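Polling workshop notebook, August, entry begun 7:40 a.m.

Tollano debate night reaction panel, second pass.

Got in early to look at the overnight numbers and I'm very glad I did! The full file came back with 3,828 completed interviews, and the running mate block is much richer than I'd dared hope. We only added it at the last minute, when Rukhsana Mohmand argued that we'd been asking people to rate the top of the ticket over and over and never once asking who the second name was.

So, the recall item. Open text box, no list of names, no hints. People write wonderful things in there. Plenty give the right surname with a creative spelling (coding rule: accept it if two coders agree). Others give the name of somebody who lost the primary, and a fair few describe the person instead, "the county judge one," "the tall guy from Pralcombe." I want to keep those descriptions as their own code. They tell us the voter has a picture of the candidate without the label, and my hunch is that the debate fixes the label for exactly that group.
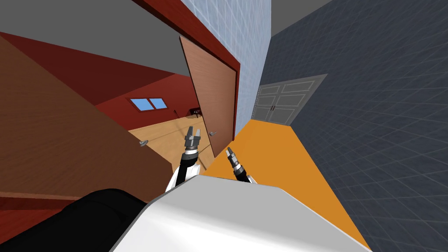
Red room, door partly open.

Weights: still using the old Ratimside turnout model for the base. Reran it with the spring registration file and the rural counties moved up a little, which was the direction we expected. Left the age cells alone. Do NOT collapse the two oldest groups again, they behave differently on every debate question we have.

Rukhsana Malik wants the favorability scale to run from 0 to 100 so it lines up with her earlier waves. I grumbled and then tried it on the pilot file, and she's right, the middle opens up beautifully. On the short scale everyone who barely knew the running mates sat on one point. Now you can see them leaning (and leaning different ways by party, which is the fun part). Switching for the post-debate wave.

Deng script: the dial data merge works now. The trouble was the time stamps, one file in local time and the other not. Shift first, then join. I wrote that on the whiteboard too.

To do before the debate airs:
Rotate the order of the two running mates in every question, including the recall follow-up.
Ask Malik for her codebook.
Cut the question on closing statements, it's too long and reads badly on a phone.

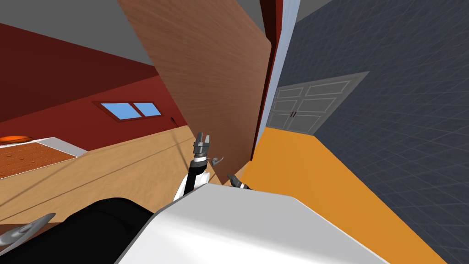 Do we count people who only watched clips as debate viewers?
They go in a separate group, coded "clips only," and we report them next to the full viewers without adding the two together.

4:15 p.m. Mohmand has read the first batch of open answers and wants a second coder on the descriptions. Starting on the split file after coffee.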